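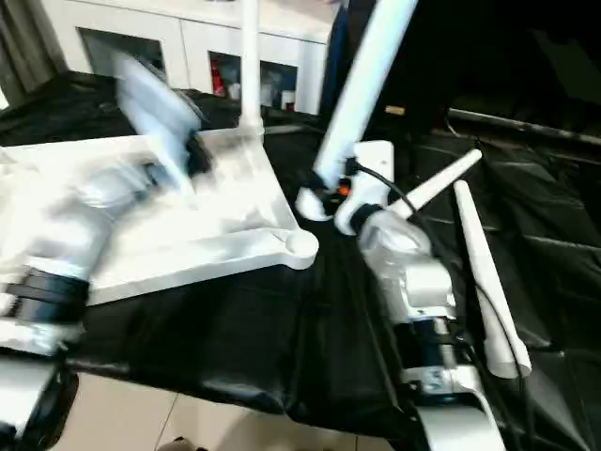 About Plidotwood

Posted September 1, 2024
By Jacobus Visser

Plidotwood is a small company that assembles and repairs light household furniture: shelf units, tray tables, plant stands, shoe racks, drying frames and other pieces that come as a bundle of poles and trays and have to be put together at home. We work from one building on Fourie Road in Skastham. Customers bring pieces to us, or we collect them within the town.

How we started

Zodwa Tshabalala opened the workshop in January, nine years ago, after a long spell in the returns department of a furniture store. Most of the shelf units that came back had nothing wrong with them. A pole had been pushed into the wrong corner, or a tray was upside down, and the buyer had given up. She rented a room, put up a table and took in work from two stores. I joined the following year to handle collections and the accounts, and I still do both.

There are 4 of us now. Two work at the tables full time and one divides the week between the tables and the parts room.

What we do

Assembly. Bring us the piece, boxed or half built. Send the instruction sheet too if you still have it. We build it, check that it stands level, and either hand it back whole or take it down to a size that fits in your car.

Repair. Cracked corners, missing feet, bent poles, trays that no longer sit flat. We will tell you the price first. If a new unit would cost less than the repair, we say so.

Parts. We keep almost 1,000 loose parts sorted by diameter and color. White is the most common by a long way, and matching one white to another takes more time than people expect. Bring the old part along if you can.

Plarnon. This is our own plain shelf unit, sold in white only, with either three or four trays. We sold 350 last year. Spare poles and trays for it are always in stock, including for the first version with the narrower feet.

How we work

Tables are covered with cloth before anything goes on them. White trays mark easily, and a bare tabletop will scuff the underside when you turn one around to reach the far corner. Black cloth shows up white pieces well, so small caps and plugs don't get lost in the folds.

We lay the tray down first and fit poles to the corners by hand. Mallets are kept for metal frames. If a pole will not go in with a push and a quarter turn, we take it out and look at the socket – usually there is a burr left over from molding, and a few strokes with a file clear it.

Finished pieces wait on the rack by the door with the customer's name tied on. We hold them for a month and then call you.

Visiting

The counter is at the front of the building and parking is on the left side. Large pieces can come in by the side door if you ring first. We close for the first two weeks of January to go through the parts room.

Plidotwood, Fourie Road, Skastham | Contact us | © 2024 Plidotwood | Back to top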